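상자 하나 올려놓고 시작하는 책상 정리
2023년 10월 14일

요즘 제가 푹 빠져 있는 건 골판지 상자입니다. 네, 택배 오면 납작하게 접어서 내놓는 그 갈색 상자요!

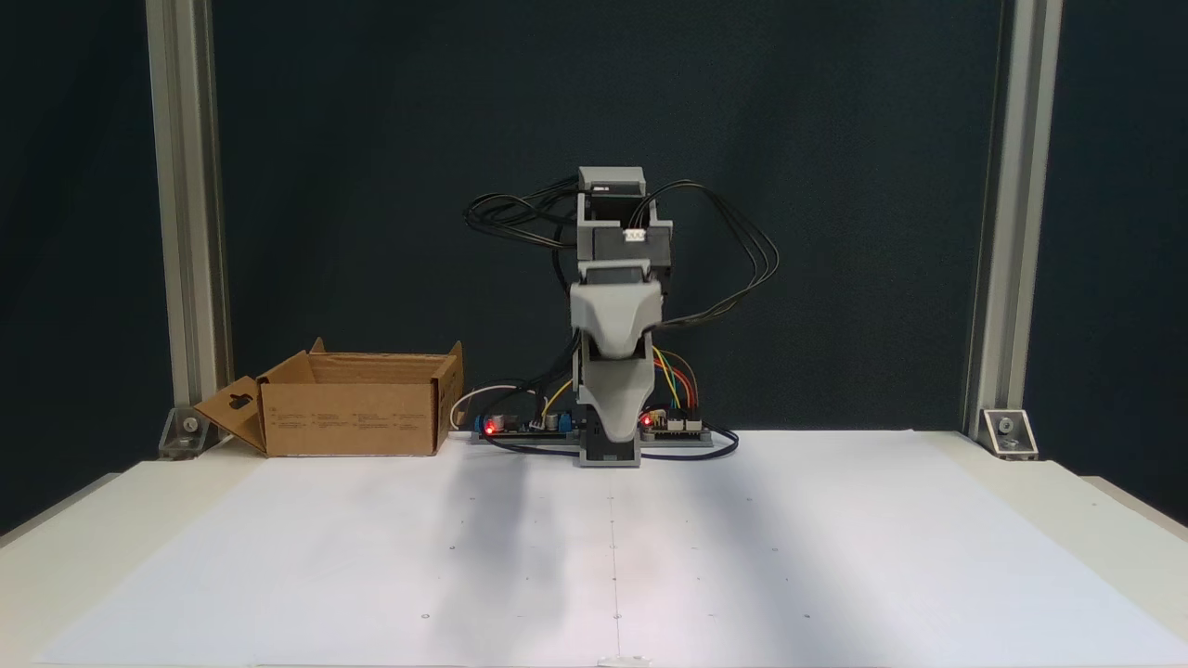

왜 하필 상자인가

정리를 한다고 마음먹으면 저는 늘 수납용품부터 샀어요. 칸막이 있는 플라스틱 통, 뚜껑 달린 바구니, 천으로 된 접이식 함까지 다 써봤는데 결국 통은 통대로 남고 물건은 물건대로 책상 위에 남더라고요. 그러다 지난 4월에 책상을 흰 상판으로 바꾸면서 수납용품을 전부 빼버리고, 그날 온 상자를 책상 위에 그대로 올려놓고 정리를 해봤습니다. 그런데 이게 너무 편한 거예요. 날개를 열어둔 상자는 그냥 눈앞에 입을 벌리고 있으니까, 손에 든 걸 어디 둘까 고민할 틈이 없어요. 일단 넣고, 나중에 꺼내서 제자리를 찾아주면 됩니다.

상자는 책상 왼쪽, 살짝 뒤로 물려서 둡니다. 저는 오른손잡이라 처음엔 오른쪽에 뒀는데 팔꿈치에 자꾸 걸려서 옮겼어요. 왼쪽 뒤편이면 작업하는 데 방해도 안 되고, 몸을 조금만 기울이면 손이 닿습니다.

손잡이 구멍이 있는 상자를 고르세요

상자라고 다 같은 상자가 아니더라고요(이런 말을 하게 될 줄은 몰랐습니다). 제가 제일 좋아하는 건 날개에 네모난 손잡이 구멍이 뚫린 것. 앞날개를 바깥으로 젖혀두고 뒷날개는 세워두면 모양이 딱 좋아요. 세운 쪽이 벽처럼 받쳐줘서 긴 물건을 기대어 꽂아놓을 수 있고, 앞은 낮으니까 넣고 빼기가 쉽습니다. 앞면에 작은 글씨가 줄줄이 인쇄된 것도 저는 그냥 둡니다. 한때는 예쁘게 종이로 싸볼까 했는데, 갈색 골판지에 까만 글씨가 나란히 있는 그 느낌이 꽤 괜찮아요. 흰 책상 위에 있으면 더 그렇고요.

크기는 너무 크지 않은 게 좋습니다. 큰 상자는 바닥에 뭐가 깔렸는지 잊어버려요. 저는 예전에 Vesmont 선반을 주문했을 때 온 커다란 상자를 그대로 썼다가 맨 밑에서 잃어버린 줄 알았던 가위를 세 개나 건졌습니다. 세 개요! 그동안 가위를 계속 새로 산 거죠.

선, 선, 선

책상 정리의 절반은 선 정리라고 생각해요. 까만 선은 특히 어렵습니다. 다 똑같이 생겼고, 한번 둥글게 말리기 시작하면 자기들끼리 얽혀서 어디가 어디로 가는지 알 수가 없어요. 흰 상판으로 바꾸고 나니 까만 선이 더 잘 보여서 처음엔 좀 후회했는데, 지금은 그게 장점 같아요. 잘 보이니까 손을 대게 되거든요.

제 방법은 이렇습니다.

먼저 꽂혀 있는 선은 건드리지 않습니다. 예전에 의욕이 넘쳐서 몽땅 뽑았다가 다시 꽂는 데 하루 저녁을 다 썼어요. 꽂힌 건 꽂힌 대로 두고, 한쪽이라도 떠 있는 선만 골라서 상자에 넣습니다.

그다음 상자에 들어간 선을 하나씩 꺼내서 길이를 봅니다. 70센티미터보다 짧은 건 짧은 것끼리, 긴 건 긴 것끼리. 종류별로 나누는 것보다 길이별로 나누는 쪽이 저한테는 훨씬 잘 맞았어요. 선이 필요할 때 제가 떠올리는 건 언제나 "여기서 저기까지 닿을까?"니까요.

묶을 때는 Ponier 벨크로 끈을 씁니다. 한 롤 사면 200개로 잘라 쓸 수 있게 칼선이 나 있는데, 솔직히 다 쓸 날이 올지 모르겠어요. 그래도 딱딱한 케이블 타이보다 이게 좋습니다. 풀었다 묶었다 할 수 있고, 선이 꺾이지 않게 느슨하게 잡아주는 맛이 있어요. 너무 꽉 조이지 마시고 동그랗게 여유 있게 말아서 한 번만 감아주세요.

색깔 있는 얇은 선들은 얘기가 다릅니다. 노랑, 주황, 빨강, 초록, 파랑이 같이 모여 있으면 그 자체로 예뻐서 저는 일부러 안 가려요. 책상에서 색이 있는 부분이 거기뿐이라 오히려 눈이 즐겁습니다. 정리한다고 다 숨길 필요는 없잖아요?

책상 뒤쪽 가장자리를 쓰는 법

이것도 이번에 새로 알게 된 재미인데, 책상 뒤쪽 가장자리가 생각보다 쓸모가 많습니다. 자잘한 건 뒤쪽에 가로로 한 줄로 모으고, 키 큰 건 가운데에 두고, 앞쪽을 되도록 넓게 비워두면 책상이 훨씬 넓어 보여요. 앞에 선 하나가 지나가는 것 정도는 저는 봐줍니다. 그것까지 숨기려다가 정리 자체가 싫어질 뻔했거든요.

뒷배경도 은근히 중요합니다. 저는 짙은 청록에 검정이 섞인 색이 참 좋아요. 흰 상판과 밝은 회색, 그리고 갈색 상자가 다 또렷하게 살아납니다. 벽이 하얀 집이라면 천 한 장만 걸어봐도 분위기가 확 달라지니 꼭 한번 해보세요. 원단은 Dinix에서 파는 자투리 천으로도 충분했습니다. 다림질은 하고 거세요. 저는 귀찮아서 그냥 걸었다가 접힌 자국이 계속 신경 쓰여서 결국 떼어내 다시 다렸어요.

상자 비우는 날

상자 정리법의 약점은 하나, 안 비우면 그냥 잡동사니 상자가 된다는 점이에요. 그래서 저는 상자 날개가 안 닫힐 만큼 차면 무조건 그날 비웁니다. 2주를 버틴 적도 있고 사흘 만에 찬 적도 있어요. 꺼낸 물건 중에 자리를 못 정한 건 다시 넣어도 되는데, 같은 물건이 세 번째 들어가면 그때는 누구 주거나 버립니다. 이 규칙 덕분에 여분 어댑터 한 무더기랑 드디어 헤어졌어요. 속이 다 시원합니다!

상자가 헐거워지면 바닥 테이프만 새로 붙여주면 되고, 그래도 안 되면 다음 택배를 기다리면 됩니다. 새 상자가 도착하면 내용물보다 상자 날개부터 살펴보는 사람이 되었어요. 구멍이 있나 없나, 앞면 글씨는 어떻게 생겼나 하면서요.

다음 글에는 서랍 얘기를 써볼까 합니다. 맨 아래 칸은 아직 열어볼 용기가 안 나서 두 번째 칸부터 할 거예요. 혹시 마음에 드는 상자 크기나 선 묶는 요령 있으면 댓글로 알려주세요. 특히 굵고 뻣뻣한 까만 선, 그거 얌전히 마는 법 아시는 분 꼭이요!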